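Mimelis Project: equipment planning meeting
Minutes, 11 October 2024

Present: Gilang Pangaribuan (chair), Nadhirah Entili (minutes)

1. Matters arising
The May minutes were agreed. The Larico quote has lapsed and will not be renewed.

2. Hand-held grippers
NE set out the case for a further pair for garment work. Knitwear on soft bedding remains the main task, and both hands are needed. Spare finger pads are to be costed as a separate line.
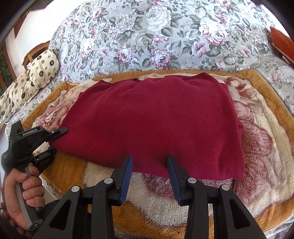 Fig. 1. Folded sweater on fleece blanket, both grippers at the lower edge.

Jirorier has quoted 1,589 for the pair and 773 for pads and fixings, before delivery. The combined figure exceeds the 2,000 left in this year's equipment line. GP asked for the pads to be moved to next year. NE preferred a smaller pad order now. Not settled; see actions.

3. Pad specification
Grip on bunched knit was discussed. Pad width to stay as at present. NE to ask whether a softer grade is stocked. 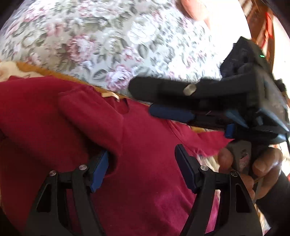 Fig. 2. Red fabric gathered between the blue pads.

4. Storage
Item 29 on the asset list (charging case) to be replaced from the general budget.

Actions
NE: revised pad quote from Jirorier.
GP: confirm carry-over rules with finance.

Next meeting to be arranged once the quote is in.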